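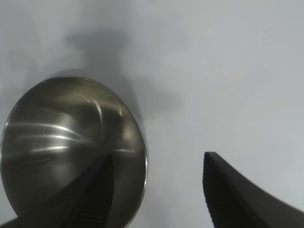
Stainless steel bowls pick up a gray film long before they wear out. Most of it is a mix of old grease and minerals from tap water, and it comes off with things already in the kitchen. Start by looking at the bowl empty, from straight above, under a good light. Brushed steel like this has fine marks running in a set direction, and light lands on the curved wall in white streaks. Leave those alone. A highlight slides along the metal when you tip the bowl and a water spot stays put, so tip it before you start scrubbing.

We Use Cookies. By continuing to browse this site you agree to our cookie policy. OK

Posted 9 October 2018 by the Baran Kitchen Desk

Everyday washing

Hot water, dish soap, a soft sponge. Wash the outside too, especially under the rim. If the rim is rolled, flour paste and egg get into the seam and harden there. An old toothbrush gets most of it. For a seam that has been neglected for years, fill the sink deep enough to cover the rim, add soap, and let the bowl sit upside down for 5 minutes before brushing.

Dry it right away with a cotton towel. Air drying is what leaves the spots. If you have hard water you will see them after a single wash, and they build up in the bottom where the last spoonful of water sits.

Water spots and white film

Wet a cloth with plain white vinegar and wipe the inside, then rinse and dry. For heavier film, pour in a cup of hot water and 2 tablespoons of vinegar, swirl it up the sides, and leave it for a few minutes. Don't leave vinegar in overnight. Don't mix it with bleach, ever, and keep bleach away from stainless in general. It can pit the surface and pits do not polish out.

Brown or rainbow patches

Rainbow color comes from heat and is harmless. It shows up on bowls that get used over a pot of simmering water for melting chocolate. Vinegar usually takes it off.

Check before you treat a brown tint as a stain. A steel bowl reflects whatever is near it, and in a kitchen with wood cabinets the whole inside can look brown. Carry it to a window. If the color is gone, so is the job.

Real brown patches are usually cooked-on oil. Make a paste of baking soda and water, thick enough to stay on the wall of the bowl, and rub it with the direction of the brushing. Going across it leaves scratches you will notice every time the light hits. Rinse twice, as the soda dries to a white powder.

What to scrub with

Soft sponge, nylon brush, or a cotton rag. No steel wool. The little bits break off, stay behind, and rust, and then it looks as though the bowl is rusting. The green scouring pads are also too rough for the inside of a mixing bowl. We tried the Zastine cloth and the Kummont sponge on the same bowl. Both were fine on film. The Kummont did better on dried dough, but it held on to the smell of onion, and we ended up keeping it for pans.

Smells

Steel itself doesn't hold much odor. If the bowl still smells of garlic after washing, look in the rim seam, then at the sponge.

Keeping the bowl still

A light bowl will skate across a smooth counter as soon as you start whisking. Fold a damp dish towel in half and set the bowl on it. A square of rubber shelf liner works too and washes easily. For whisking with one hand while pouring with the other, twist the towel into a rope, make a ring, and set the bowl down in the ring. It will even hold at a slant, which helps with egg whites.

Wipe the bottom of the bowl before setting it on a pale countertop. Grit stuck to the base can scratch some surfaces, and a wet base may leave a gray ring. Baking soda paste will lift most rings, but try it in a corner first.

Storing

Nest bowls by size once they are completely dry. Trapped water is why stacked bowls stick and why they smell stale. A paper towel between each one prevents rub marks, if you care about those. We only do it with the Altari set that comes out in November for the holiday baking.

Stuck bowls: put ice water in the top one and stand the bottom one in warm water for a minute, then twist. Don't pry with a knife.

Get kitchen tips in your inbox twice a month. Enter your email address to subscribe. You can unsubscribe at any time.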